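Reading Level Data, Second Pass

Last April I posted the spreadsheet layout I use for tracking small group reading in my second grade room. Several people wrote to ask whether it held up over a full year. Mostly it did. Two columns were useless and one was wrong, and I have rebuilt the sheet for the fall. What follows is the rebuild, plus the changes to the group rotation that came out of it.

Background for anyone new: I teach at Oltcombe, second grade, one section. Our building uses the Riltthorpe word lists for phonics and a set of leveled readers from Fevmont for small group. The reading block is 100 minutes. The first part is whole group, and the remainder is split into rotations. I see two groups on most days and three on Friday, when there is no writing workshop.

The old sheet had one row per student and one column per week. In each cell I typed a level and sometimes a note. This is a bad structure. A level does not change in most weeks, so the columns filled up with the same letter repeated, and the notes made the cells too wide to print. By the middle of winter I was scrolling sideways to find anything. I also could not sort by date, which meant I could not answer the simplest question I had, namely who had gone longest without being heard.

The new sheet has one row per reading. Every time a child reads to me, that is a row. The columns are: date, student, text, word count of the passage, errors, self-corrections, and one short note. Nothing else. Accuracy is computed in the next column over from word count and errors. I dropped the "mood" column and the "fluency 1-4" column. Mood was always "fine." The fluency number was a guess and I could see, going back over it, that I gave lower scores in the afternoon make-up sessions than I did in the morning to the same children on the same kind of text.

The count at the end of the year, after I retyped everything from paper into the new layout, was 2,959 rows. That includes make-up sessions, cold reads and the short word list checks, which are the bulk of it. A word list check takes under a minute and gets a row like anything else. For those, the text column holds the list number.

The column that was wrong was word count. I had been using the number printed on the back of the Fevmont readers. Those numbers are for the entire book. If a child reads only the first half, the accuracy comes out too high. I knew this in a general way and ignored it. When I recounted a sample of passages, several children I had recorded as reading a level comfortably were at the edge of it. The fix is dull: I now pencil a running total at the bottom of each page in my teaching copy, and I write down the page where the child stopped.

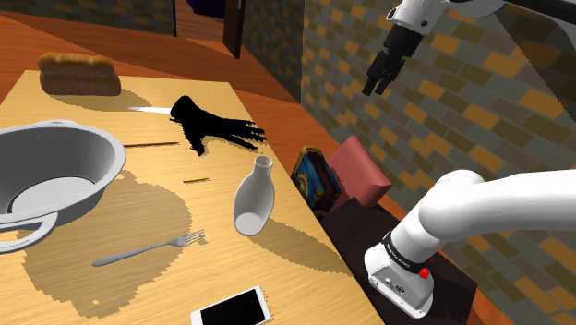

Vocabulary is the other piece I changed, and it is where most of my summer hours went. The Riltthorpe lists are built for decoding, so they are sorted by spelling pattern and pay no attention to meaning. Children can read the word and have no idea what it is. I now pull the concrete nouns out of each list and put them with a picture that has several ordinary objects in it, then ask for a sentence that uses two of the objects and a position word. With a table like this one, "loaf," "knife" and "bowl" are enough for a first session. Loaf is a vowel team, knife has the silent k and a silent e, and bowl is the ow that does not rhyme with cow, so the three words cover three separate lessons. A sentence such as "The knife is near the loaf" is acceptable. "The loaf is on the table" is also acceptable but gets sent back for a second object from the set. I write the sentence down exactly as spoken, and the child reads it back. That goes in the sheet as a row, with the text column marked "own."

Rows marked "own" need to be handled separately. Accuracy on a sentence the child has just made up is very high, and if it is averaged with the rest it hides problems. I filter those out before looking at any trend. What they are good for is the note column. A child who says "in" for "on," or who has no word for "behind," shows up quickly, and none of our standard measures would have caught it.

Group size. I ran groups of six for the first part of last year and it was too many. The arithmetic is simple. If a rotation is 20 minutes and the opening and closing take five, there are 15 left. With six children that is two and a half minutes of listening each, and in practice less, as someone always needs a book swapped. I went to four after winter break. That meant more groups and fewer meetings per group, and I expected the lower-frequency groups to slip. They did not slip in my data, but it is one class and I would not build a policy on it. I am starting with four this fall.

Yuzuki Kudo, who teaches the other section, tried the same sheet in the spring with groups of five and a fixed weekly schedule. Her version has a feature I have now copied. She keeps a second tab with one row per student and a formula that returns the date of the most recent row for that student. Anything older than 8 school days turns orange. My old method was to run a finger down a class list and try to remember. Her method is better. The formula is a plain "max if" on the date column, and any spreadsheet program will do it. School days, as opposed to calendar days, take one more function and a short list of holidays on a third tab.

Independent rotation. This part changed less. The children who are not with me have three stations: partner reading, word sort, and a writing bin. I used to have listening as a fourth. The headphones took more of my attention than the group at the table did, and I have taken it out. If our building gets a new set I will think about it again.

The word sorts are on card stock in small zip bags. Each bag holds one pattern and its contrast, for example the long o in loaf and the short o in log. I number the bag and every card in the bag. When a card turns up on the floor it goes back to the number written on it. Last year there were no numbers, and by spring I had a box of 600 loose cards that belonged to no set. I sorted them in June over two evenings and threw out the duplicates. Number the cards before cutting them apart. It is much faster.

Partner reading has one rule change. The listener now holds the book. Previously each child had a copy and the listener would read ahead or drift off. With one copy, held by the listener and facing the reader, there is only one place to look. I saw nearly 100 pairs work this way over the spring, counting repeats, and the number that needed redirecting was lower than in the fall. I did not record it, so treat that as an impression.

Storage. The leveled readers are in plastic magazine holders from Coppens, one per level, with the letter on the short side. The wide side faces out if they are shelved the normal way, so I turned them. The teaching copies with the penciled counts are kept apart, in a single holder on my side of the table. If they go into general circulation the pencil gets rubbed off or added to.

Time cost, as this was the most common question in the comments. Typing the rows takes me 15 minutes after dismissal on a day with two groups and a bit longer on Friday. I write on a clipboard during the group and type later. I tried typing directly on a laptop during the session for one week. The children watched the screen. I went back to paper.

Problems not yet solved:

Absences. A child who misses two of my days in a week turns orange on the second tab, correctly, but I have no open slot to put them in until the following week. At the moment I use the first few minutes of morning arrival. It is noisy and I suspect the error counts are higher because of it. I plan to mark those rows so I can check.

Self-corrections. I count them, and I do not use the count for anything. There is a case for looking at self-corrections as a share of total errors. I have not done it carefully enough to say whether it tells me something the accuracy number does not.

Position words. I need a fixed order for teaching them. At present I take whichever one the picture happens to suit, which means "between" comes up in some groups and not in others. I have a draft list of ten and will try it with the first two groups.

A blank copy of the sheet with all three tabs is linked in the sidebar. The holiday list in it is ours, so replace it with your own dates before you rely on the orange cells. If a formula returns an error in your program, leave a comment with the name and version and I will look at it next week, after room setup.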